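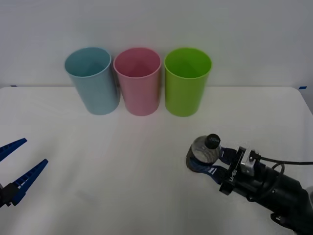
Figure 4. Right gripper holding a bottle, left gripper open, cups at the back of the table.

4. Setting up the grippers and the table

This section covers the Fuline two-arm cell after both arms have been bolted down and powered. If the arms have been moved or a gripper has been replaced, start again from step 1.

You will need the Plullex finger kit, a 2 mm hex key, blue tape, a clear plastic bottle with its cap on, and three plastic cups in different colors.

CAUTION: Press the stop button before putting your hands between the fingers. The fingers can close without warning when the controller restarts.

4.1 Fitting the fingers

1. Open both grippers fully from the Shenoy panel, then press stop.
2. Slide each blue finger onto its mount with the toothed side facing inward.
3. Tighten the screws evenly by hand. Do not use a power driver.
4. Check that the two fingertips meet when the gripper is closed. If one sits ahead of the other, loosen both fingers and refit them.
5. Route the wrist cable along the top of the arm and leave a loose loop at the wrist. A tight cable will pull on the connector when the wrist turns.

4.2 Preparing the table

1. Lay the white mat flat and smooth out any folds, working toward the front.
2. Put a piece of blue tape near each end of the back edge. Leave the tape in place after setup. It is used again in Section 6.
3. Stand the cups upright in a row near the back, open ends up. The order of colors does not matter, but write it in the cell log.
4. Keep the area between the two arms clear.

4.3 Grip check

1. Release the stop button and select GRIP CHECK on the panel.
2. Open the left gripper and park it at the left side of the table.
3. Hold the bottle between the right fingers across its body and close the gripper at the slowest speed. Keep your fingers clear of the teeth.
4. Raise the bottle just off the mat, tipped on its side with the cap pointing up and toward the back.
5. Leave it there for 60 seconds. The bottle should not slide or turn.
6. Read the right gripper position on the panel. With the Gallutlow test bottle it should be between 1,550 and 2,202.
7. Lower the bottle, open the gripper and repeat with the left arm.

Note: A reading below 1,550 usually means a finger is not fully seated. Above 2,202, check for tape or mat fabric caught in the teeth.

If the bottle slips, wipe the teeth with a dry cloth and run the check again. Do not raise the grip force to make up for worn teeth. Replace the fingers as a pair.

4.4 Weekly care

Every Monday, before the first run:

Check the finger screws on both grippers.
Look along the wrist cables for rubbing.
Replace any tape that has lifted.

Record the gripper readings in the cell log, then go on to Section 5, Teaching the pour position.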